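Workshop notebook, June, after lunch

Glue trials again. Vilho wants a line in here on whether we switch to the Tarawneh adhesive for the drawer fronts, so this is the line: not yet, and I'm not sure ever.

Their leaflet says full strength in 2 hours at room temperature. Whose room? Ours was cold first thing and stuffy by eleven. I clamped 8 joints in beech offcuts, same saw, same blade, all cut in one go so I couldn't blame the surfaces afterwards. Half with Tarawneh, half with the old Ekico we've been using since before the move. Clamps off at two hours by the wall clock.

Tarawneh: two let go in the glue line with hand pressure. One held until I put it in the vice. The last one tore wood, as it should. I don't know what I did differently on that last one. Possibly more glue. I didn't weigh it, which was stupid, and next time I will.

Ekico: all four tore wood. The leaflet for that one claims much less and asks for overnight if you can spare it, and I have always found it pessimistic.

The rep from Fosden says the early failures are "open time" and that I was too slow getting the clamps on. Maybe. I had the first one closed in under five minutes, which is what the tin says. He also says other shops are getting on fine with it. I asked which shops and he said he'd send a list. No list so far.

The test bar readings came with the sample pack: 2,249 newtons for their best joint. No mention of the worst, or the species, or how big the glued area was. Without the area it's only a big number. Vilho thinks I'm being unfair and that they'd hardly print it if it wasn't roughly right. I think they'd print it if it happened once.

Things I'd want before changing anything:
- joints left 24 hours, both glues, same batch of beech
- some in oak, as the Istgate job is all oak
- glue weighed on every joint
- one lot kept in the cold store overnight, because that's where the fronts go whether we like it or not

Price. Vilho's sum has the new stuff saving us money per drawer. His sum uses the coverage figure off the tin. I spread it at the rate on the tin and got a dry patch in the middle of the joint, visible when it came apart. Put on enough to wet both faces and the saving mostly goes. I've not redone the sum properly. Somebody should who isn't me or him.
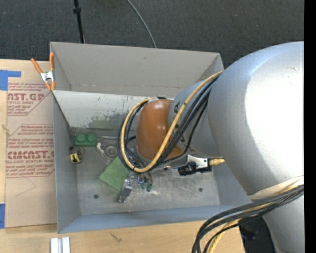 Cleaning up is better, I'll give it that. Squeeze-out comes off with a damp rag and doesn't leave the pale smear under oil that Ekico does. I oiled one scrap of each to check and could only find the joint on the Ekico piece. For visible edges that might matter more than strength, and I could live with using it there and nowhere else. Two tins on the shelf means somebody picks up the wrong one, though.

Shelf life printed on the lid has no start date. Wrote today's month on ours in marker.

(Added later, V. Laitinen: the cold may explain the failures. The leaflet does say to keep the timber above the minimum temperature. Did anyone check the timber and not just the air?)

No. Fair point. Will put a thermometer on the stack. Still doesn't explain the one that held.

Recent entries
Planer knives, second regrind
Istgate oak: moisture readings
Dust bag seam, again
Oil finish on beech, three coats against 5
Clamp pads: cork or leather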